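Singers wanted — Prisanby Community Choir, spring season

Do you sing in the car? In the shower? Do you sing along to the grocery store speakers until your kids walk off? Then come sing with us!

The Prisanby Community Choir is looking for new voices in every section, and we would especially love more tenors and low altos. We are 54 people of all ages, and plenty of us had never been in a choir before this one. There is no audition. You don't need to read music either (we have practice tracks for every part, and whoever sits next to you will be glad to help you find your place on the page).
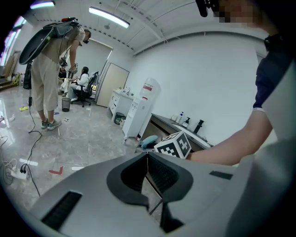 This spring we are learning a set of folk songs, a couple of old radio hits and one longer piece in Latin, which sounds much scarier than it is. We sing two concerts: one at home in Prisanby and one over in Prosberg, where we fill the bus and usually sing the whole way back. Last November we sang there to a crowd of over 93, standing room included, and they made us do the last song again!

Rehearsals are once a week in the evening, for two hours, with a tea break in the middle. Please plan to make most of them, and all of the last month before the concerts. Dues are on a sliding scale, and students sing free.

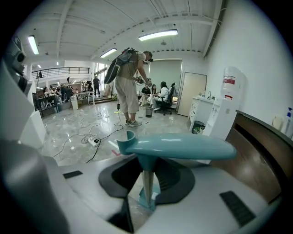

Teal and white, up close.

We also need one page turner for our pianist and a few people to help with posters and programs. No singing required, but don't be surprised if we talk you into it.

To join, send us a note through the contact form by January 22, 2018. Tell us your voice part if you know it — "high-ish" or "no idea" is fine too.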